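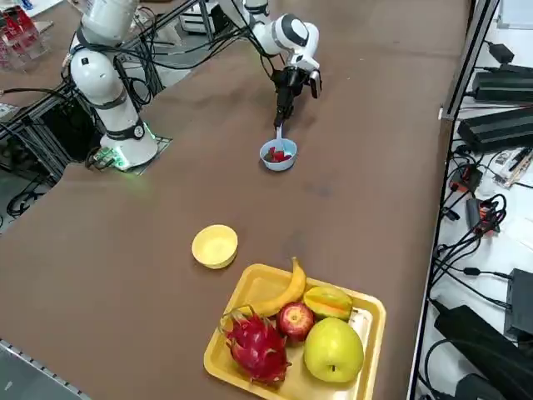 Re: [teleop-users] Spoon demos, keep or toss?

On Sunday, Kapoor wrote:
> We have 50 episodes of the fruit bowl task and I'd throw out
> nearly all of them. The operator pauses before every scoop, and
> the policy has learned to pause too. It is very good at pausing.
> Is it worth going back to moving the arm by hand? Iva has the
> gravity comp working now.

Kapoor,

Don't toss them yet. We had the same trouble at Fullard with a set of 40, and most of it was saved by trimming the idle stretches at the start of each episode. A threshold on joint velocity did the job. Set it low, or you'll also trim the slow part where the spoon goes into the bowl, and then you have a robot that believes scooping is instantaneous. We owned one of those for a week. 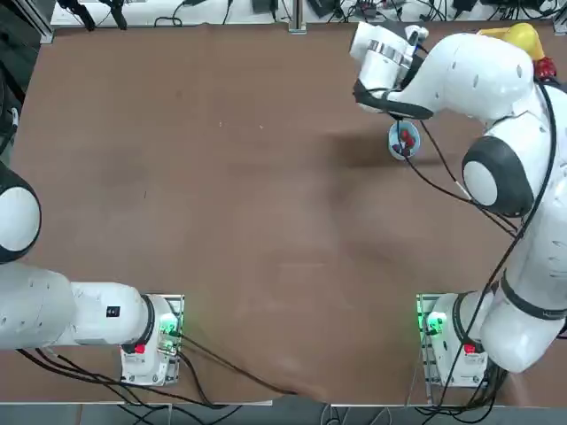

As for the pausing itself, your operator is looking for the bowl. If they're driving from the head view alone, the gripper covers the fruit at the exact moment they want to see it, so they stop and think. I would too. Put the side view up on the second monitor and do 7 practice runs that you don't record. Tell people you aren't recording – they drive better.

By hand is fine for the approach. I don't like it for the scoop. You end up steering with your shoulder, your sleeve is in every camera, and whatever force you put through the wrist gets logged as the robot's own idea. The Ivance scripts have a flag for masking that, which I have gotten to work 2 times.

If Iva wants to try it anyway, keep those episodes in a separate folder and don't mix them in until you've trained on each set alone. Ours got mixed in May and we're still sorting by sleeve.

What rate are you logging at, by the way? Your plots looked steppy.

Fullard end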